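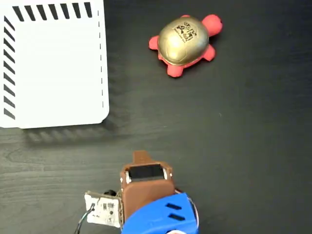 Natenside, craft room, table check. August, done 4:15 pm

Form 182, page 1 of 2

1. Tabletop clear in the middle – OK. Dark gray top, matt finish, no complaints. Wipe down again before the Kirkura group comes in.

2. Edges and corners – OK by touch. No splinters. Corner nearest the door was sanded last month, still smooth.

3. Toys for hand use – one turtle, red body, gold shell. Squeezed it, nothing loose, no crumbs coming off. Logo on the shell too small for me to read, go by the stock list (item 813). KEEP.

4. Boxes – white one, striped edges. Lid sits flat. Leave on table, don't stack anything on it.

5. Legs and bolts – one bolt a quarter turn loose, tightend. Check again next time.

6. Wobble test – pass. Felt pad missing on back left leg, order from Juson, part 400.

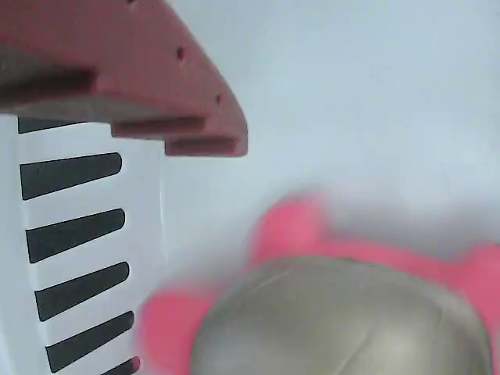

MARKINGS AND LABELS

7. Black stripes on white – bold, easy to see, gaps even. No touch up needed.

8. Stripe tape – Barbier roll in drawer nearly gone. Need one more before the next round.

9. Room sign – faded, readable from door but only just. Replace.

10. Table number tag (166) – there, one screw missing. Fixed with tape for now, needs a propper screw.

Open items: felt pad, tape roll, room sign, tag screw. Everything else passed. Page 2 is lights and outlets, doing that after the group leaves.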